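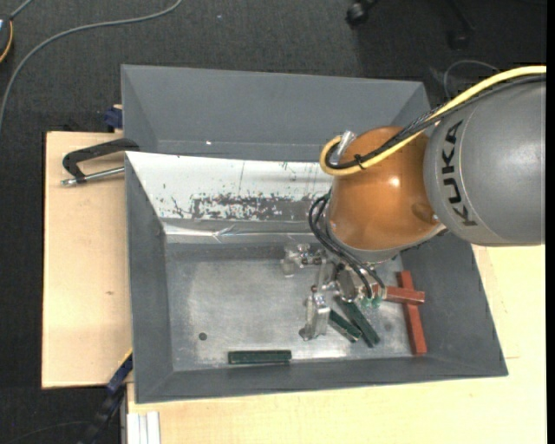
Arm faults out when it goes for blocks near the bin wall

Posted by tretley_lab

Bin picking with a KUKA arm, blocks in a gray bin. Middle of the bin is fine. Near a side wall, or when one block is lying across another, it comes down too hard, torque limit trips and the whole thing stops. Has happened 4 times since lunch. Last time the bin got shoved even with the clamps on. Threshold on the descent is 60, speed is default. Is this calibration or am I missing a setting?

2 answers

Si-eun Lim
Had this at Gillton. Check your table-to-base transform first, ours was off after someone bumped the stand and the fingers hit the floor before the code thought they would. Touch off at all four corners of the bin, not just one. If the heights dont agree thats your problem.
Also slow the last part of the descent way down. And dont reach in to straighten a block while its faulted, brakes or no brakes. Hit the e-stop, then clear it.
Edit: look at the hoses by the wrist too. One of ours snagged on the bin lip when the wrist turned and it gave the same exact fault. Took me most of September to find.

pirier715
just raise the threshold. we run ours a lot higher, no issues

Comment from Si-eun Lim: please dont do that before you know what its hitting. Thats how we bent a finger.

Comment from tretley_lab: two corners were way off. redoing teh calibration now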